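Teaching an Arm to Build a Computer, One Try at a Time

Quang Kim spends most of his working day moving a robot by hand so that, later on, he won't have to. He runs data collection at Vorkano, a small company that wants robot arms to take apart and rebuild used office computers. The arms learn from recorded examples, and Kim's job is to produce them.

When we spoke, his team had finished 631 recordings of a single job, placing a processor into its socket. The target is 2000.

"People hear that number and think it's huge," Kim said. "For this kind of task it's pretty modest. The part is small, the socket is small, and there's very little room to be wrong."

A recording starts with the tower on its side and the panel off. The operator stands at a second set of controls, and the arm follows. Everything the cameras see and every motion of the joints is saved together. A good try at the processor takes less than a minute. Resetting the bench for the next one often takes longer.

Kim said the hard stretch comes right before contact, when the gripper is holding the chip over the board and the retention lever is up.

"That's where new operators freeze," he said. "They hover. And if they hover, the model learns to hover. So we tell them to stop once, line it up, and go down. If you miss, you miss. Back off and do it again, and leave the recording running." 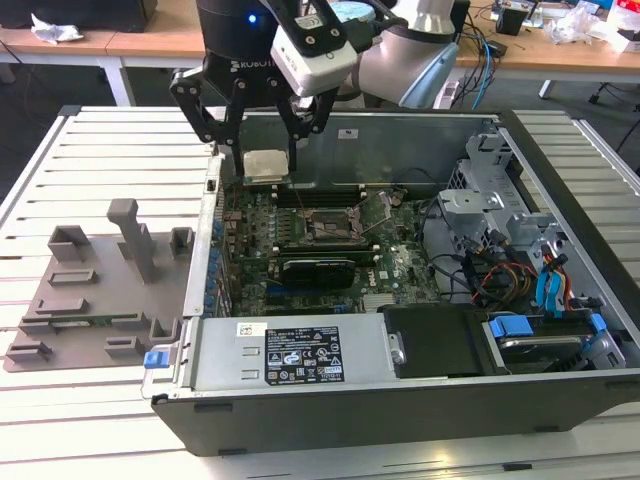 Keeping the misses

Vorkano didn't always keep the bad tries. The first 100 recordings were all clean, and Kim was proud of them. Then the team trained on them and put the arm to work.

"It did fine until it was off by a hair," he said. "Then it had no idea what to do. It had never seen anybody fix a mistake."

Now the operators set up trouble on purpose. They start with the chip turned a little in the fingers, or with the tower pushed a few inches over on the table. Out of the 631, Kim has tagged 227 as recoveries, meaning the operator got into a bad spot and worked back out of it.

Recordings where the operator gives up are stored separately. Kim isn't sure yet what they are good for. A coworker wants to use them to train a second model that would do nothing except call out failure. Kim would like to see the first model work before anyone starts on a second.

The software for tagging is called Jindari, and it was written in-house. Kim described it as ugly but quick. Each recording gets a task name, an operator number and a short note. The notes turned out to matter more than he had expected. One operator wrote "lever" on a long run of files, and it took Kim two days to learn that she meant the lever had been left at a lower angle than usual.

"So now there's a list of words you're allowed to use," he said. "Everybody hates the list. I wrote it and I hate it."

Two views, one job

The arm's policy, as the team calls the trained model, gets more than one camera view. A wide view tells it where the tower is. The view from the wrist is for close work, and Kim spends more time checking that one. Much of the picture is taken up by the gripper itself, with the board behind it at a slant.

"You look at it as a person and you want to tilt your head," Kim said. "The model doesn't care. What it cares about is that the view is the same kind of view every time. If somebody bumps the mount, I'd like to know that day, and I don't want to find out a month later."

He also watches for glare. Bare metal inside a chassis throws light back, and parts of it can wash out. Kim used to move the lamps to get rid of it. He has stopped, on the theory that no repair shop is going to move its lamps for a robot.

Memory comes next on the schedule. Kim expects it to be easier to see than the processor and harder to feel.
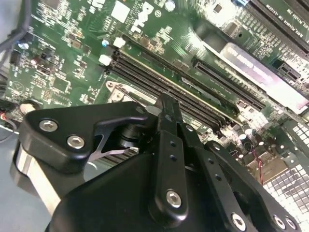

FONTES, December — By the time of our second conversation, Kim had moved the team to a shorter shift. Operators now record for two hours and then switch to reviewing files. He made the change after noticing that tries from late in the day were slower and had more pauses in them.

"I went back through and you could tell what time it was from the motion," he said. "We threw some of those out. It hurt, but we threw them out."

The project, which goes by Diltemano inside the company, has no date for a finished system. Kim would not guess at one. He did say what he wants from the next round: more kinds of towers, and at least one operator who is left-handed, to see if it changes anything.

I asked if he had become good at installing processors himself.

"With the arm, yes," he said. "With my fingers, I'm about the same as I was."

He had a review session at 3 p.m. on Wednesday and a stack of files to get through before it.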